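Print
E-mail

Choosing a gripper for cloth: parallel jaw with pads, or something softer?

Posted 01/10/2025 by Ullthorpe

Hi all, hoping somebody has been down this road. Two arms over a table, black cloth clamped down as the background, trying to pick and fold garments. Wrist cams plus one overview. Have been going since August and I need to settle on fingers before the budget closes. Pics, then the actual problem.
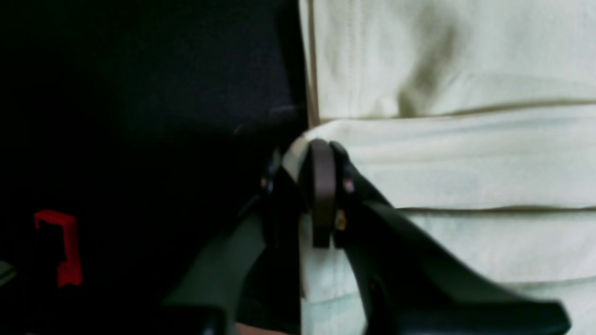
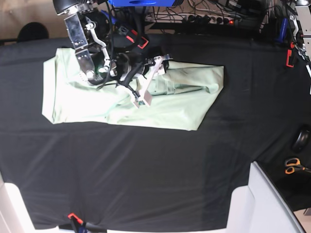
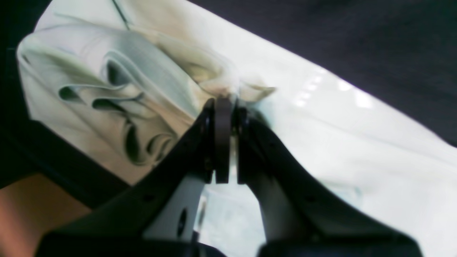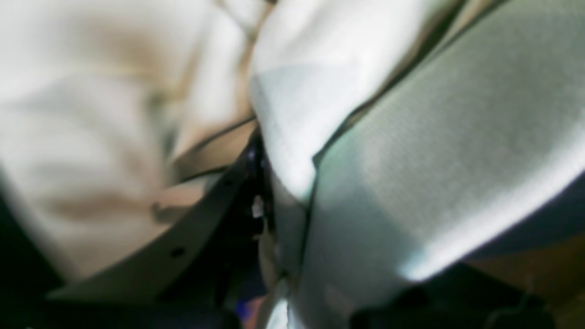 So. Two candidates for the fingers. One is a plain parallel jaw, pads on the tips. The other is the Broltard soft set, silicone, curls in on itself, costs a fair bit more and I've only had it on loan. Ran the same test on both, pick one layer off a folded stack, lift, hold, let go. With the padded jaw I got a single layer 10 times out of 14. Soft set, 12 out of 14, but it's slow and it lets go by itself if the cloth is slippery. Didn't try more than that as the loaner had to go back.

Things I can't work out:

- Is four misses a finger problem or am I just coming in at the wrong height? Most of the misses were two layers instead of one, not zero.
- Pad material. Mine are rubber from a sheet I had lying around. Would something grippier help or would it just drag the bottom layer along with the top one
- Wrist camera. Once the fingers are down on the cloth the picture is basically all fabric, half of it blurry, and the policy seems to get lost. Different lens? Move the bracket?
- Should both arms have the same fingers? Mokivier sells a mixed kit and I can't tell if thats clever or just what they had in the warehouse.

Don't care much about speed. Care about not having to redo every mount a third time. I'm in Canada so shipping from overseas is a factor, customs held the last lot for two weeks.

Ta in advance.

Annamalai

Wrong height, almost certainly. If you're getting two layers the tips are going past the first fold before they close. We had the same with tea towels. Come in flatter, close slower, and stop on contact if your controller gives you motor current. Ours does and it's the cheapest fix going, no new parts at all. Set the threshold on one garment, then expect to set it again for the next, thick stuff and thin stuff are nothing alike.

On pads: go softer before you go stickier. Sticky picks up lint, and after a day of that you have a pad made of lint. Soft rubber, rounded at the top so it rolls the edge up a bit, wipe with isopropyl every morning. Square-edged pads will catch on seams. Ask me how long it took to figure that one out.

Camera — don't bother with a new lens until you've tried pulling the bracket back. Even 2 cm made a difference on ours. Fixed focus modules are usually set for farther out than your fingertips, and some of them can be refocused by hand. There's a blob of glue on the thread, warm it up, quarter turn, check, another quarter turn. Go easy, I stripped one. And recalibrate after, or you'll be chasing an offset that has nothing to do with the grippers. If the policy was trained on the old view you'll want fresh demos as well, sorry.

Also your test is too small. 10 against 12 out of 14 tells you pretty much nothing. Do it again with the same garment folded the same way, and a second garment in a colour that isn't close to the first. And write down which kind of miss it was each time. Two layers and no layers are different problems and want different fixes.

I'd keep the parallel jaw. Soft ones are lovely for fruit.

gripper_guy_88

Broltard all the way. Had mine a year, no complaints

Mokivier_user

Disagree with the one above, the slipping is real. Mine dropped satin-type stuff constantly and the silicone went shiny after some 10 weeks, then it was worse. Their suport told me to sand it. Did that, helped for a bit.

Re the mixed kit, I run it. One arm with wide fingers to hold the garment down and the other with narrow ones to pinch. Works well for folding as long as you never need to swap roles halfway, which you will with sleeves. Then the wide one has to pick and it's hopeless at it. If you've got enough reach on both arms get the same fingers on both and save yourself the grief. Spare parts are easier too, one drawer instead of two.

Cable routing is worth an hour as well while you've got the mounts off. A loose loop near the fingers will snag on a cuff sooner or later — cost me a connector. Spiral wrap and a couple of Velcro ties, maybe ten bucks at the hardware store.

For screws on the pads use a dab of blue threadlocker. Not the red.

Ullthorpe

Thanks, good stuff. Will pull the bracket back first and try the current threshold tonight if I can find where the controller hides it. Staying with the jaws for now. Annamalai, what durometer are your pads? Mine isn't marked and the sheet's supplier has shut up shop.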